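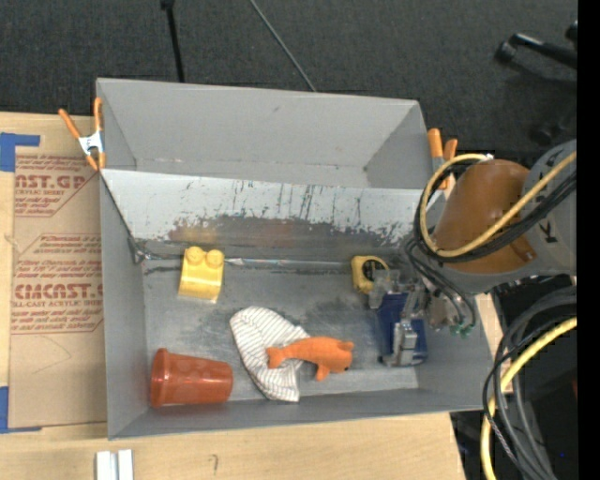
Fault report, bin picking rig, group 4 (Ebony Kereama, Ulises Bravo, Imani Minja). Supervisor A. Dudek. The fault was a protective stop on the arm during run 30, at the wrist, after the cable loop snagged. Stop worked as it should, no one hurt, one air tube pulled off its fitting. We want it written up properly as it cost us the whole December test slot. The yellow cable goes round the left side of the orange-brown joint housing and back over the grey link, bundled with the black ones, and the thin tubes to the green fittings branch off that same loop. So when the wrist turns a long way the tubes get dragged too.

What happened. Arm was going for an item close to the right wall. Planner picked the long way round for the wrist, 87 degrees more than the run before. Loop went tight, tube came off, grip lost, then the stop. Ulises hit the red button as well, a second later.

Causes
Slack set with the wrist at zero and never checked at the ends of travel. Our mistake.
No wrist limit in the planner file. We thought Gekon had one by default, didnt check.
Log only saved every 12 seconds so the exact moment is missing.

What we changed. Wrist limit added. Longer loop, retied. Imani wrote a slow sweep to both ends before any run, it has to be watched by a person with a hand on the stop.

Not done yet: picks next to the right wall at full speed. Aleksandra wants thsoe at half speed first. Also need a spare tube, ordered, not here.

Feb 18, 2022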